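Tellau packing lists

Hi, and thanks for stopping by! Tellau is a little collection of packing lists I've been keeping for day trips and picnics, mostly around Harnitz, where I live. It started as one messy text file and kept growing until I got tired of scrolling (I am not a tidy person), so in February I split it up and put it here.

What's in it

There are 257 items in the main file, items.csv, and 56 lists that pull from it. Each item has a name, a weight in grams, a category and a notes column. The notes are just me talking to myself, so please don't expect much. "Bring the other one" is a real entry and I no longer know what the other one was.

The lists live in the folder called lists, one plain text file each. My favorite is pirkutari-lake.txt, which has been through more edits than everything else put together!

How to use it

Copy the folder, open a list, cross things off. There's also a small script, pack.py, that adds up the weights:

python pack.py lists/pirkutari-lake.txt

It prints a total and complains if you go over 600 grams of snacks per person. You can change that number at the top of the script. I've changed it twice, both times upward.

Known problems

Weights are from my kitchen scale, which skips around under 30 grams, so don't trust the tea bags. Anything in the drinks category is weighed full. The Mittal campground lists assume you can get water there, and I haven't checked the off-season. Blank weights count as zero, which makes the blanket look great.

Adding things

Yes please! Send me a list in the same format, one item per line, all lowercase. If you only want to fix a typo, that's welcome too.

License

Do what you like with it. A link back would be nice.
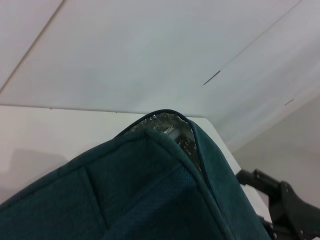 Teal bag with a silver lining, category: food and cold stuff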